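Can a Robot Arm Clear the Table? Final report of the student project Trnka

Summary

The question of this project was simple: is a robot arm ready to do small chores at the dining table, such as picking up a spatula, moving a bowl or putting things away? We worked only in simulation. A simulated kitchen is cheap, a dropped cup does not break, and every try can start from the same state. The report describes the setup, the results and what we think they mean for a real home.
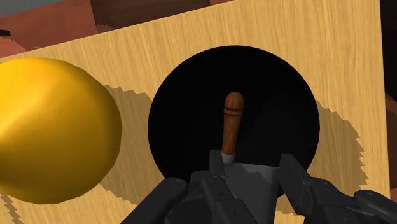 Zdislava Krajčí
Project Trnka, student report
26th November

1. Why we chose this question

In the first meeting our group had different opinions. Two members believed that household robots are almost ready, because they had seen many short videos on the internet. I was less sure. A video shows one good try, and it does not tell how many tries came before it. At home I need a machine which does the task every evening, also when the spoon lies in another place than yesterday.

We looked also at shop-floor work, where robot arms have been used for a long time. There the parts usually arrive in the same position. On a dining table nothing has a fixed position, and the objects have very different shapes. For this reason we decided that the table is the better test.

2. Setup

The scenes were made in Paruvo, the simulation program used in our laboratory course. The robot is a Franka Emika arm with a gripper of two fingers. We wrote 4 tasks:

Pick up a utensil by its metal end and hold it with the handle up.
Lift a bowl and move it to another place on the table.
Put a small object into a container.
Move a utensil away from the edge of the table.

Each task was repeated 200 times with the objects in changed positions. A try was counted as good only if the object reached the goal and nothing else on the table fell over. The limit for one try was 15 seconds. The control method came from an older project called Nerkbridge, and we trained it further with 2661 recorded demonstrations.

3. Results

The utensil tasks gave the most stable results. A flat metal part is a good shape for two fingers - they close on it from both sides and it does not turn easily. When a try failed, the usual reason was that the gripper came down too far from the middle of the utensil.

The bowl was much harder. A person takes a bowl with a curved hand and corrects the grip without thinking. The gripper can take only the rim, so the bowl tips, and whatever is inside can come out. Our rule did not punish tipping, because the test bowls had no food in them. With soup the result would be worse, and I think that our number for this task is too friendly to the robot. 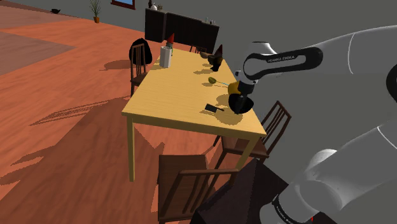
Figure 2. The arm with a tipped black bowl at the right edge of the table.

A second difficulty was other objects near the goal. The method looks mainly at the object which it has to move, and it pays little attention to the things around it. In the bowl task the arm sometimes pushed a neighbor object while it was going back to the start position. We counted these tries as bad, although the bowl itself was in the right place. One member of the group did not agree with this, and we discussed it for a long time. I kept the strict rule, as a person at home would also not be happy with a broken vase.

4. Limits of the work

The simulation does not have water, grease or crumbs. All objects are rigid, so we can say nothing about a cloth or a sponge. The light was the same in all tries. We also used only one room, and I do not know if the method would work with different furniture.

5. Answer to the question

For a utensil on a table with free space around it, I would say yes, the machine can do this work, but slowly. For clearing a full table after dinner the answer is no. The robot would need a better way to hold round things and a way to notice when it is touching something by mistake.

In December the next group will take over the scenes. We recommend that they first add a rule for tipping, and then repeat the bowl task with small balls inside the bowl, so that spilling can be counted.

Thanks to the company Zakodia, which let us use its computers during the training.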